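Child aid charity Ommont says it reached 3901 children accused of witchcraft or driven from home last year, up from 3000 the year before. The figure appears in a report put out in August, and it deserves a closer look than it has had so far.

"Reached" covers a lot of ground. A child who spent months in the Bralurness shelter counts once, and so does a child who sat through a single school talk. The shelter itself has 84 beds, and 80 were taken when the report was written.

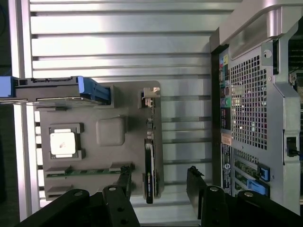
Ommont also plans to open a repair workshop with its partner Mevico, where older teens from the shelter would learn a trade. Courses would start with computer hardware - where a processor sits in its socket, how a drive caddy with a blue handle fits a tower - and lead to paid work. No employer has signed on, and the report gives no budget. It is also silent on how many children have gone back to their families, or whether they were safe once they got there. Ommont says a second report will cover that, but has set no date.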